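4. Fitting and adjusting the drawers

This section applies to Drimia chests and small cabinets with side-mounted runners. Read section 2 before starting. Keep the fixings bag marked 46 to hand.

4.1 Before you start

Place the carcass upright on a firm, level surface. Check it with a spirit level from side to side and from front to back. A carcass that is out of level will give uneven gaps, and no amount of runner adjustment will correct them.

CAUTION: Do not stand the carcass on carpet while setting the runners.

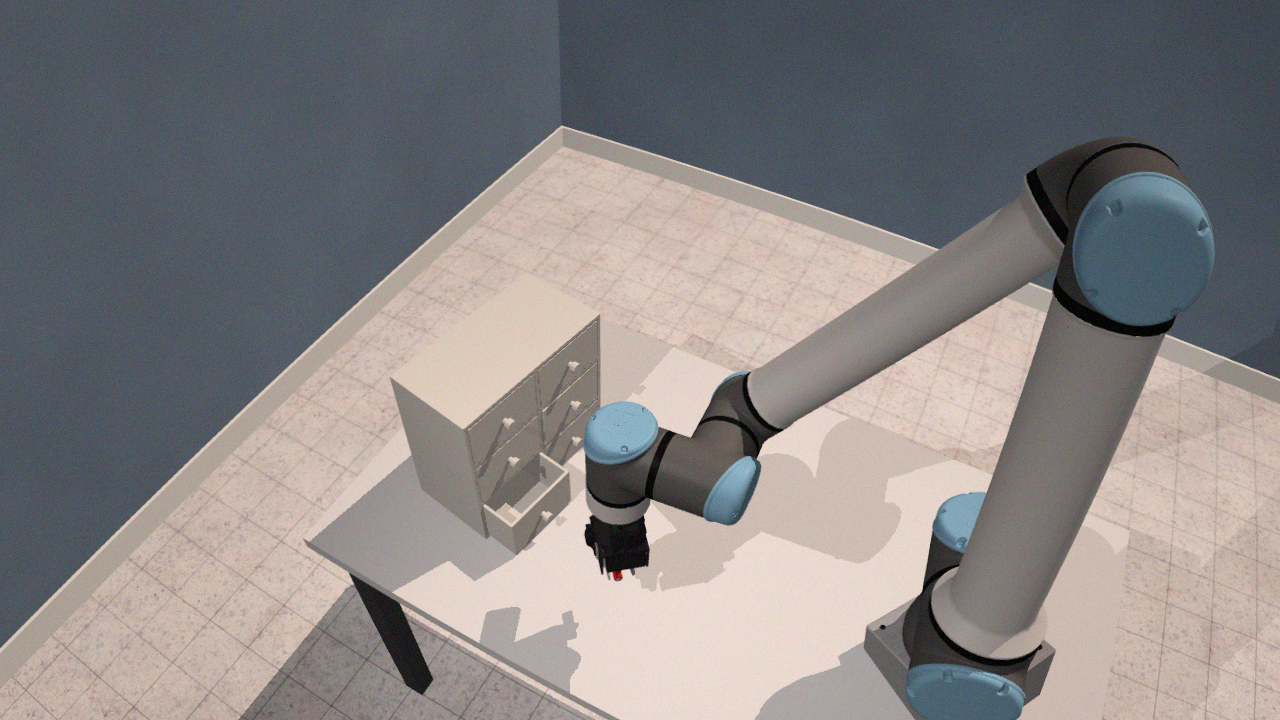
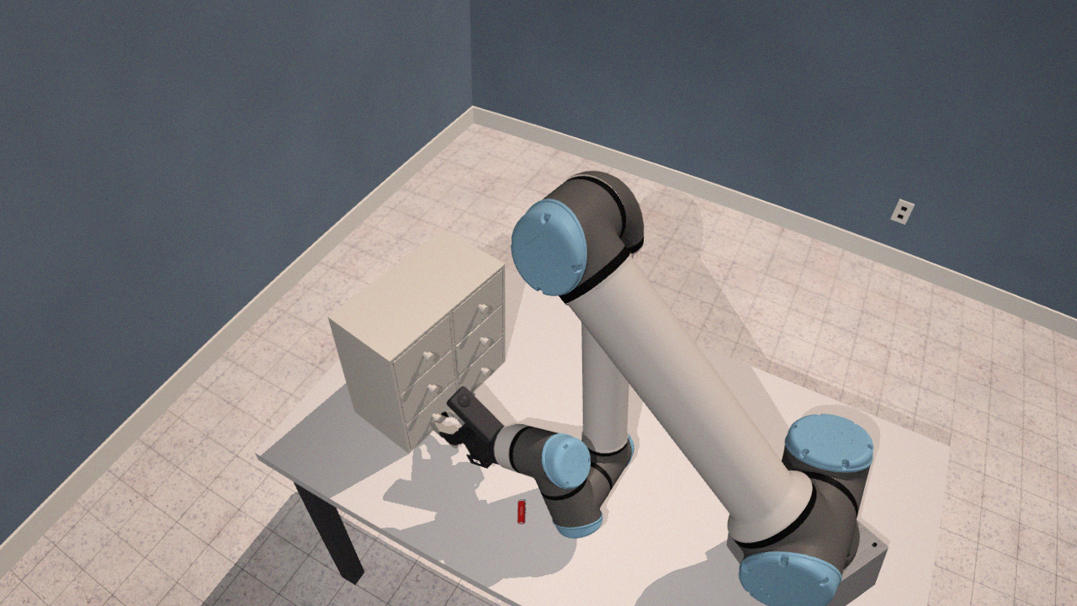

Small Drimia units, table height

4.2 Fitting the runners

1. Separate each runner by pressing the release lever and pulling the inner rail clear.
2. Fix the outer rail to the carcass side with two screws, using the slotted holes only. Leave both screws a quarter turn slack.
3. Fix the inner rail to the drawer side. The front end of the rail must sit flush with the back face of the drawer front.
4. Repeat for the opposite side.

Note: Left and right rails are stamped L and R near the release lever. They are not interchangeable.

4.3 Hanging the drawer

1. Pull both outer rails fully forward.
2. Offer the drawer up squarely and engage both inner rails at the same time.
3. Push the drawer in until the stops click. Some resistance is normal on first closing.
4. Open and close the drawer fully. If it binds, remove it and check that the rails are parallel.

4.4 Setting the gaps

1. Close all drawers and look along the front edges.
2. To raise or lower a drawer, remove it, slide the outer rails up or down in their slots and refit.
3. When the gaps are even, tighten the slack screws and drive a third screw through the round hole in each outer rail.

CAUTION: Hand tools only. A power driver will strip the pilot holes.

4.5 Loading

The greatest load for the whole unit is 29 kg, spread evenly. Open one drawer at a time until the wall strap has been fitted (section 5).

Replacement runners: quote part 123 and the finish.

Issue 2, 5/17/21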